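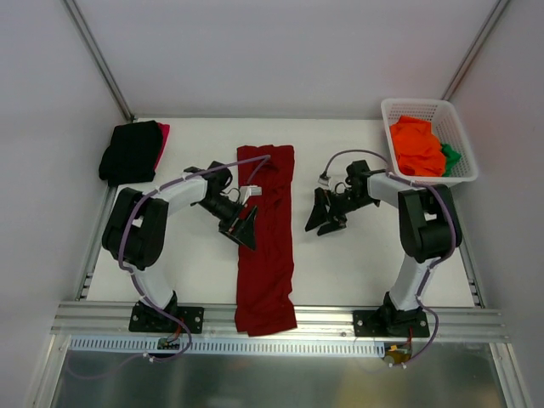

My sister-in-law read last week's post and wrote back that nobody under seventy irons a tea towel, and that I'd clearly lost my mind. Well, maybe so! But I've been doing it since February, usually with the radio on and a cup of coffee going cold next to me, and I've come to love those 2 quiet hours (the pillowcases get done too, if I'm feeling ambitious).

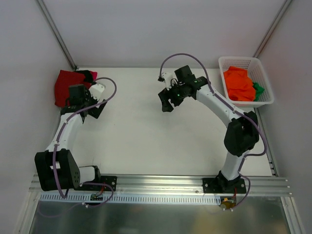 Red cloth, far left corner.

Next week I'll tackle the good napkins, starch and all.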